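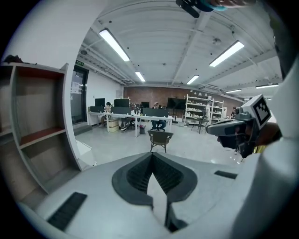

Revision 6 of our handheld gripper checklist went live in January. It replaces a page that had grown by accretion, one line per incident, until people stopped reading it. The new one fits on a single sheet. These are the parts that changed and why I argued for them.

Scope first. The checklist covers handheld grippers used by a person to record demonstrations, with or without a tracked headset. It doesn't cover the arm cell, which has its own risk assessment and its own sign-off. People kept applying arm rules to handheld work (guarding distances, for instance) and skipping the ones that matter when a human is doing the moving.

Pads. Grip pads are inspected before the first take of a session and again after every 50 takes. Look for rounded ribs, lifted edges and debris in the slot below the pad. A worn pad changes how the object sits at closure, and the change shows up in the data long before anyone feels it in the hand. Replace pads as a set. Log the swap in Matport with the take number, so the sessions on either side can be separated later.

Markers. Any fiducial must be flat, matte and rigidly mounted. No tape over the printed face, even clear tape. If a marker is reprinted, measure the printed square with calipers and enter the measured size in the config. Besik, our calibration tool, trusts whatever number it is given. Last fall we lost 341 takes to a sheet that a printer driver had scaled to fit the page.

Headsets. A headset narrows what the wearer can see near the floor, so walkways get cleared before it goes on. Chairs are pushed in, and cables are routed along a wall or under a desk. A second person stays within speaking distance whenever the wearer is walking. Handing an object to a wearer requires a spoken "ready" from both sides. This rule drew the most complaints in review and I'd keep it anyway.

Lighting. Leave overhead lights in one state for the whole session. We set camera exposure by hand and lock it. Glossy floors throw the tubes back at a wide lens, and auto exposure will chase those reflections every time the wearer tilts down.

People in view. Everyone in the room is told before recording starts, and consent is on file before anything is exported to Fisivance. Monitors facing the work area are locked or switched to a blank desktop. An export with a readable screen in it goes back for masking.

Two items are still open. The first is drop testing: the Nambiar housing has passed at desk height, but I want a result at 220 cm, the height of an overhead reach. The second is session length. The draft says breaks are at the operator's discretion, and I would like a hard limit there. Wrist fatigue shows up as slower closures, and an operator deep into a session is badly placed to judge it. I'll update this post when revision 7 is out.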